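Open house at Bavitz

The parking lot at Bavitz was full by midmorning on 29/09/2018, and people were leaving their cars along the road as far as the Drillell warehouse. The company opens its building in Wuvville to the public once a year. This year about 300 people signed up, many of them families and a fair number of them students from the technical college across the river.

Visitors got a paper badge and a map at the front desk. The map turned out to be hard to follow, so most people just went where the noise was. That meant the packing line first. A tall machine there folds flat cardboard into boxes and passes them down a belt to be taped. It has been running for years and the staff hardly look at it, but children stood at the rail for a long time and had to be pulled away.

The picking lab is at the other end of the building, past the lunchroom. It is a plain carpeted room with a low ceiling, and the doors were kept shut between demonstrations so the people inside could hear. Refilwe Khumalo runs the lab. She came to Bavitz from Aigner, where she worked on conveyor sorting, and she gave the same talk to every group that came through, with small changes depending on who was asking the questions.
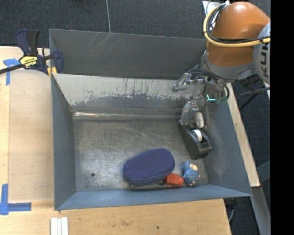 Picking one thing out of a bin of unlike things is a job that warehouses still mostly give to people. Khumalo put it to our group this way: a person reaches in without thinking, and a robot has to work out where each item is, which way it is facing and where it can be held. Her group tries to choose items that give different kinds of trouble. The black tape dispenser under the fingers is hard and oddly shaped, with a blocky end and an open well for the roll. The little blue doll has no firm edges to speak of. The case with the rounded ends was lying at a tilt, partly on top of something red, and a woman behind me asked whether the robot would know that it was looking at two things. Khumalo said that this was one of the better questions she had heard all day, and that the answer was "often, but I wouldn't bet my lunch on it."

The hand draws more attention than the arm does. It has jointed metal fingers, and one of them ends in a pale oval pad. Khumalo said the team spends more hours on the hand than on anything else in the room. When a grasp goes wrong, they look at the fingers first and the software second.

Each group stayed for 11 minutes, which was long enough for the talk and two or three tries at the bin. In our session the arm made two attempts. The first one slipped. The second one held, and the group clapped, and the operator at the keyboard looked a little embarrassed. A boy asked if it could pick up a cat. It has not been tried.

Several people wanted to know about jobs. Khumalo did not dodge it. She said the customers who call her are having trouble filling night shifts, and that she expects some picking work to go away over time and some new work to come in looking after the machines. A man in a Drillell jacket said he had heard that before. She said she had too, and the two of them kept talking in the hallway after the rest of us had moved on.

The lab will take school groups again in November. Requests go through the front desk at Bavitz, and groups should allow extra time for parking.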